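4.2 Footwear storage at the entrance

Entrance storage was the second of the three areas examined in the Ostville household study, after coat storage (Section 4.1) and before bags and small items (Section 4.3). Earlier work on domestic order has treated footwear mainly as a matter of capacity, asking how many pairs a household owns and how much shelf length it has. Our interviews suggest that capacity explains only part of what residents report. Households with ample shelf space often described their entrances as untidy, while several with a single small rack did not.

The records used in this section come from the Usus diary exercise, in which participating households noted each evening where the footwear worn that day had been left. The exercise produced 740 usable entries. An entry was excluded if it did not state whether the footwear had been returned to a rack, left on the floor near it, or taken to another room. Entries for boots and for outdoor work shoes were kept but coded separately, as many households store them in a garage or on a porch for much of the year.

Slip-on footwear presents a particular case. It is put on and taken off more often than laced shoes, frequently for very short trips, and it can be removed without bending down or using the hands. Participants therefore tended to step out of it at whatever point they stopped walking. Returning it to a shelf requires a separate action, and the diaries show that this action was commonly put off until the end of the day, when one member of the household dealt with everyone's footwear at once. We refer to this below as the evening return.

The evening return has consequences for arrangement as well as for location. A person placing several similar slides on a rack must decide whether to keep pairs side by side, whether to face the toes outward, and whether each shelf belongs to a particular member of the household. Few participants had stated rules on these points, although most could say at once when an arrangement looked wrong to them. Open two-tier racks of the kind in Figure 3 make such differences easy to see, as both shelves are exposed at the front and a slide standing apart from others of its color is noticed on entering the room. 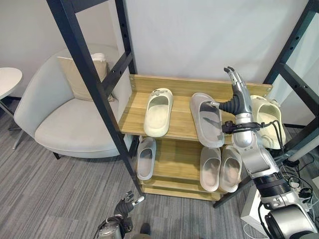 Figure 3. Slide sandals in cream and grey shades on a two-tier wooden rack.

Whether pairing matters to residents as much as we had assumed is open to question. One participant in the second round of interviews objected to the way we had put the matter, saying that a slide is a slide, that she could find the other one in a moment, and that what bothered her was sand on the upper shelf dropping onto the lower one. Similar remarks were made in 2 other households. We have accordingly treated pairing and cleanliness as separate concerns in the coding, and entries that mention only dirt or grit are not counted as complaints about order.

Shelf assignment followed a clearer pattern. Where a rack had two levels, the upper one was generally given to footwear in daily use and the lower one to footwear belonging to children or kept for guests. Rizk households, which share an entrance between neighboring apartments, were an exception. There the division was made by apartment, and slides left on the wrong level were moved to the floor and not to the correct shelf, on the grounds that residents did not wish to handle each other's belongings more than necessary.

The Mevitness checklist, which scores an entrance out of 100, does not record these practices. It awards points for clear floor area and for the presence of a rack, and an entrance where all footwear is on a shelf receives the full score for that item regardless of how it is placed. We recommend that future versions add an item on arrangement, to be completed by the residents themselves. An outside observer has no reliable means of knowing which placements a household regards as correct, and our own attempts to score arrangement from site visits were abandoned after the first round.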